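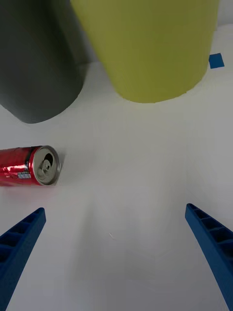

Okay, sorting thread, because my desk trash got out of hand in May and I promised Manuela Rizzi I'd write this up. I'd been throwing everything in one bag under the sink and then picking through it at night (gross!). So now it's two tubs, one gray, one yellow-green, standing close together on a white tabletop where I can't ignore them.

My rules, such as they are:

1. Pick colors you can tell apart half asleep. Mine get used at 2 a.m. more than I'd like to admit. I started with labels and they peeled off in the steam from the kettle.

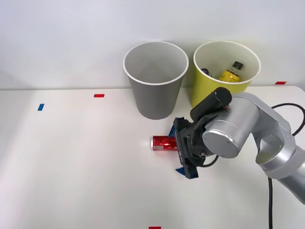 2. Decide where cans go before you open one. I changed my mind every day for a while and ended up re-sorting 29 of them on the kitchen floor. Soda cans are the worst, there's always a sticky last sip in there. Rinse first!!

3. Keep it all at the back of the table, by the wall. Mine used to sit up front and I elbowed them over constantly. 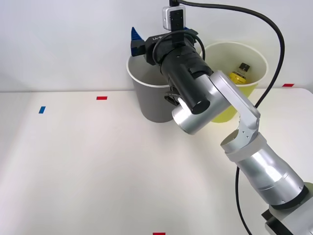
Elfriede Oberholzer replied that she skips the rinsing and just empties hers every evening, and she's never had ants.

Fair, Elfriede, but I'm on the fourth floor and those stairs are 80 steps. I go down maybe twice a week, with everything in one big tote.

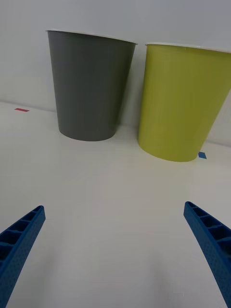 And the tote has a divider now (old cereal box, works great) so nothing gets mixed up on the way. Next up is the bathroom, wish me luck.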